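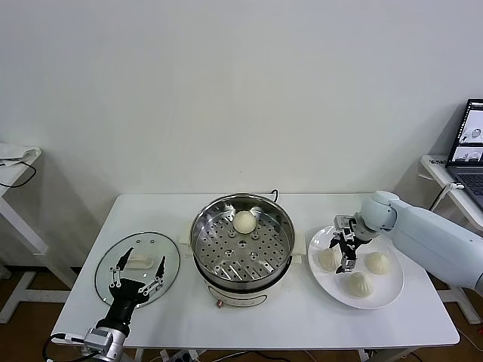 Zinash Wolde wrote to us in March that she had given up on steaming buns at home, what with the wok, the bamboo basket, the folded towel and the puddle on the stove, and did we carry anything simpler for a small household? We wrote back a good deal more than she asked for, and most of it has ended up on this page.

Search the store Type a product or item number Go

Lelter Electric Steamer Pot, item 667

We have sold a lot of kitchen things over the years, and the ones we get fondest of are usually the plain ones. The Lelter is an electric pot with a cream-colored base and a stainless steel body, and there is a single little knob on the front of the base. It stands on any ordinary table near an outlet, so your stove stays free for the soup or the greens or whatever else you have going that night (in my house it's nearly always greens).

The tray inside is stainless too, punched all over with rows of small round holes, and it will take plain round buns, pleated ones, dumplings, corn, or a couple of sweet potatoes cut up small. Leave a good two fingers of space between buns, as they swell more than you'd think!

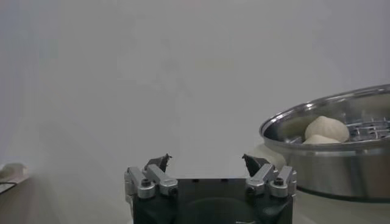

The steel pot

Wipe the rim with a soft cloth after it has cooled and it will keep its shine nicely. Hard water leaves a chalky ring inside sooner or later. A splash of white vinegar in warm water, left for the length of a cup of coffee, takes care of it. Please don't put the base in the sink.

The lid and the handles

The lid is clear glass, round, with a white handle in the middle and two small vent holes, and I do love being able to peek without letting all the steam out. Lift it away from you and lay it flat on the table beside the pot. The pot has a small handle on either side, and you'll want mitts for those.

For filled buns, line the tray with squares of parchment or a cabbage leaf, set them in with the pleats up, and keep a plate close by for the next batch.
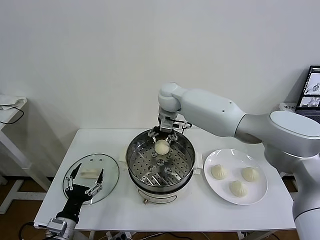
Henok Tufa swears by turning the knob off and leaving the lid on for a few minutes before touching anything, so the tops don't wrinkle. We've tried it his way and have to agree with him, though it does take patience when everyone is hungry.

Ordering

The pot, tray and glass lid come together in one carton as item 667. A spare lid is item 1016, and it fits this pot only, so please check before you order one for something else. The cord is 42 inches long. If your outlet is farther off than that, write to us first and we'll talk it through.

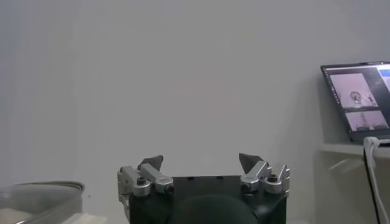

Tsegereda Araya
Kitchen Buyer, Skoko Housewares

I'm glad to answer questions about fillings, liners or spare parts, and I read everything left in the comments, even if it takes me a day or two to get to it.

Comments

Keith McAlister
Does the tray lift out for washing? My old one didn't and it drove me nuts.

Tsegereda Araya
It does, Keith. Let it cool and then it comes straight up.

Zewditu Tefera
Made pork buns in mine last night and the bottoms stayed nice with the cabbage leaf. Would love a second tray to stack on top if you ever get them in.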